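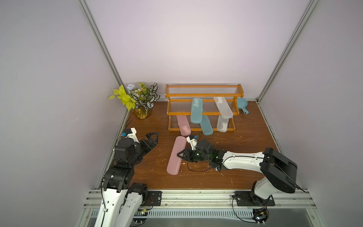 Support > Horix two-arm bench cell > Set-up guide > Section 4

September, Marites Agbayani

4. Teaching a rack task

You need the arms homed (section 3) and the stop button within reach.

1. Place the rack at the back of the table, where both grippers can reach it. Leave the area between the arms clear for picking.

2. Lay one toothbrush case on the table, at an angle to the front rail. Keep it at least 79 mm from the rail.

3. Open both grippers fully from the Grip menu.

4. Bring the right gripper down beside the case by hand. Press Mark.

5. Close the gripper until the case is held. For thin plastic cases start at a force setting of 309 and do not go above 500.

6. Lift the case, guide it to the rack and press Mark again, then Save.

Note: cases may rest on either tier and need not be straight. Record several resting positions.

CAUTION: The wrist cables hang loose by design. Check that neither can catch on the rack before running at full speed.

If error 516 shows, home the arms again and repeat from step 3.

Bidasa Support, Badby. © Horix. Back to top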